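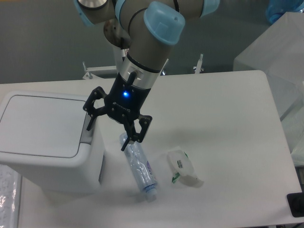
Bonjour à toute l'équipe de Zemgate,

Petit point de septembre sur le tri des emballages à Stisholm ! Nous en sommes à 657 pièces triées, surtout des bouteilles d'eau en plastique (couchées sur la table, étiquette et bouchon encore en place) et des petits emballages froissés, bien plus pénibles à classer que je ne le pensais. Il me reste 2 bacs à finir, et j'ai dépensé 40 euros en sacs neufs. La suite le mois prochain, avec le tableau complet, promis !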